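Histesik Athlete Profiles

README and data card

Short biographies of athletes who played or competed at county or national level and who were born, raised or trained in the Udovham and Prollham districts. The profiles are written in plain English for school libraries and adult reading groups, and each one comes with a small table of facts that can be used separately.

Maintainer: Karthikeyan Thampi
Current release: May
Language: English (British spelling)

What is in the collection

There are 302 profiles covering 13 sports. Football, athletics and cricket make up more than half. Rowing, netball and judo are fairly well covered. Bowls is thin, and there is no motor sport at all, as we could not agree on whether co-drivers counted.

A profile runs from one to three pages. It gives the athlete's early life, family and schooling, how they came to the sport, their main results, and what they did afterwards. Many went on to coach, teach, run shops or speak in schools and churches. Where a person has said that faith, illness or a family event mattered to their career, the profile says so in their own words if we have them and leaves it out if we only have hearsay.

Files

profiles.txt holds the full text of every profile, separated by a line of equals signs.
facts.csv has one row per athlete.
sources.csv has one row per source, linked to the athlete by profile number.
corrections.txt lists changes since the previous release.
reading_notes.txt has the word lists used by the Prollham reading group.

Columns in facts.csv

profile_id: a number. Numbers are never reused, so there are gaps.
name_used: the name the athlete was known by while competing.
name_birth: the name at birth, if different and if the person or family agreed to it being listed.
birth_year: year only. Blank if not known.
birth_place: town or village as it was called at the time.
sport: one main sport. See below for people who did two.
club_first: first organised club, school team or association.
level: county or national.
career_start and career_end: years. An empty career_end means still competing or not known.
later_work: free text, up to one sentence.
group: early, playing or later. Explained in the next section.

How the text is divided

Each profile is split into sections, and every section is given one of three group labels. The early group covers everything up to the first organised club. The playing group covers the competitive years, including injuries and time away. The later group covers retirement onwards. The value in facts.csv is the group with the most words in that profile, which is useful if you want to pull out, say, all the profiles that are mainly about childhood. 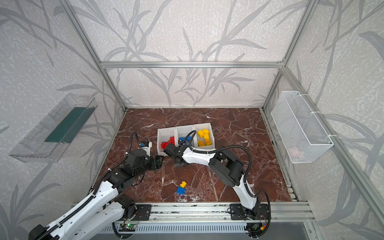

Group labels are fixed for a whole section, and a section is never shared between two groups. If a paragraph on a goalkeeper's school days drifts into her first season, the paragraph is cut in two and each half goes to its own group. Think of the white organiser bin with red bricks in the left compartment, blue in the middle and yellow on the right. A section goes in one compartment or another, and the compartments need not be equally full. The later group is the smallest in most profiles, mainly because newspapers lose interest once somebody stops playing.

Two-sport athletes

Some people played cricket in summer and football in winter, and a few reached county level in both. The sport column takes the one with the higher level. If the levels are equal it takes the one they did for longer. The second sport is described in the text but does not have a column. We may add one.

Sources

The profiles draw on nearly 690 sources. Most are local newspaper reports, club yearbooks, match programmes and recorded interviews. The Atanasov papers, a set of scrapbooks kept by a former athletics coach in Udovham, were used for most of the track and field entries before the stadium moved. The scrapbooks often give a result without saying which meeting it came from. Where we could not place the meeting, the result is marked "unplaced" in the text.

Interviews were done by telephone or in the person's home. Transcripts are not part of this release. The people we spoke to read their own profile before it was added and could ask for anything to be taken out.

Checking

Every profile was read by two people. In addition, 90 profiles were picked at random and checked line by line against their sources. The most common mistakes were wrong birth years and club names that had been brought up to date by accident. A club that was called Prollham Mechanics when the athlete joined it should still be called that in club_first, whatever it is called today.

Known problems

Women are under-represented before the 1970s. Local papers of the time printed women's results in a line or two, often with a married name only, and we could not always match them to a person.

Spelling of names varies between sources. We use the athlete's own spelling if we have seen it in writing, and otherwise the one on the team sheet.

Heights and weights are left out. Programmes gave them freely and they seldom agreed from one season to the next.

Family stories about a first coach or a lucky trial are hard to confirm. They are introduced with "the family remembers" or similar wording. Please keep that wording if you quote them.

Suitable uses

Reading practice, local history projects, school displays, and teaching people how to search and sort a small table. The text can also be used for testing tools that pick out dates and places, though the collection is too small to say much about athletes in general.

Please do not use it to settle questions of selection, pensions or club membership. The results are as reported in the press and have not been compared with governing body records.

Living people

Profiles of living athletes leave out home addresses, medical details they have not spoken about publicly, and the names of children under 18. If you find something that should not be there, write to the maintainer and it will be removed from the next release.

Corrections

Send the profile number, the sentence as it stands and what it should say, with a source if you have one. A photograph of a yearbook page is fine. Corrections to birth years need either a document or the word of the athlete or a close relative.

Planned for the next release

A second sport column, more bowls entries from the Udovham side, and a fix for the fourteen-character limit that cuts short some village names in birth_place.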